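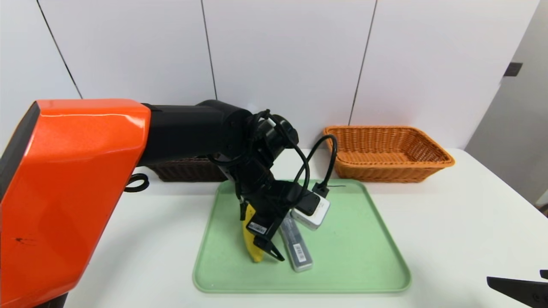
The Badon Bead Exchange takes in loose beads, buttons and broken jewelry, sorts them, and passes them on to members as mixed lots. You send us what you don't want and you get credit toward what you do. Most questions we get are about sorting, so a lot of this page deals with that. You don't need special equipment. A rectangular tray on a pale surface will do, like the light green one on the white tabletop, and a good lamp helps more than anything you could buy from a craft store.

Home Join Send a Lot Shop Lots FAQ Contact

How do I join?

Fill out the form on the Join page. Membership runs for one year from the month you sign up. If you live near Clustthorpe you can also sign up in person at the Saturday-free drop-in desk on Mittal Street, open from 10 a.m. until 2 p.m. on the days listed on the door.

What can I send?

Glass, wood, shell, metal and plastic beads, buttons of any kind, and costume jewelry that can be taken apart. Broken clasps are fine. We don't take loose sequins, beads that have been glued to fabric, or anything that smells strongly of smoke.

How much can I send at once?

The minimum is 300 grams and the most we accept in one box is two kilograms. Lighter parcels cost us as much to check in as full ones, so please wait until you have enough. You can combine with a friend, but put one member name on the box. We can't split credit between two accounts.

Do I have to sort before I send?

No, but sorted lots earn more credit. Separate by material first, then by size. Color comes last, and you can skip it if you like. Shalini Khurana, who checks in most of the glass, would much rather get a bag of mixed colors in one size than a bag of blue in ten sizes.
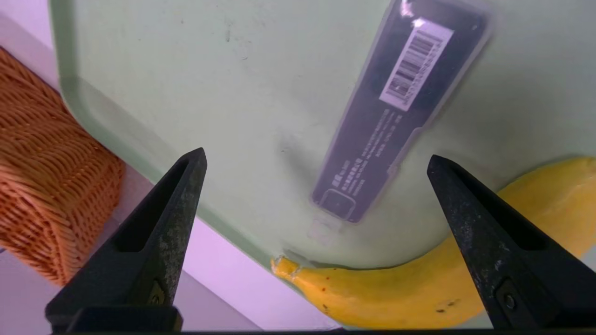
If you do sort by size, use the hole as well as the outside. Two beads that look the same can take very different thread, and that is the most common reason a lot gets moved down a grade. Keep seed beads apart from everything else. Once they get in with larger beads it takes a long time to get them out.

How should I pack a box?

Use zip bags inside a padded box. Press the air out and tape each bag shut. Please don't use glass jars - we had several arrive broken last winter and had to throw out everything in the box. Write your member number on a piece of paper inside as well as on the outside.

When will I see my credit?

We try to check in every box within 14 days of delivery. It takes longer in March, when people clear out closets and send us the results. You'll get an email when the box is opened and another when the credit is added.

How long does credit last?

Credit is good as long as your membership is active. If your membership lapses, we hold your balance for 60 days and then it is cleared. Write to Jyoti Agarwal through the Contact page if you've been sick or had a move and missed the date.

Can I choose the beads in a lot?

You can choose the material and the size range. You can't choose individual beads or exact colors. Igor Ďurica makes up the lots by weight, and no two are quite the same.
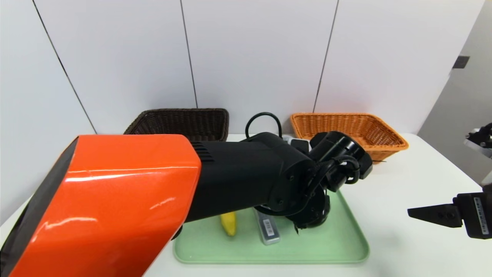

Pale green tray with rounded corners and a raised rim, on a white table.

What if I find something valuable in my lot?

It's yours. We look over the jewelry before it is taken apart, but we aren't appraisers and we don't promise to catch everything. The same goes for what you send in, so check your boxes for family pieces before you mail them. We can't return single items once a box has been sorted.

Do you sell thread, wire or findings?

No. Members often mention Grireck for wire. We have no connection with them and don't get a discount.

Can a school or club join?

Yes, on a group membership. The fee is the same, but we need one adult as the contact. Mohit Vashisht handles group accounts and can put together a starter lot for beginners. Ask for lot 632 if you want large beads with wide holes.

My question isn't listed. Who do I ask?

Use the Contact page and include your member number if you have one. Seema Bhatt reads the messages and passes them along.

Last updated: March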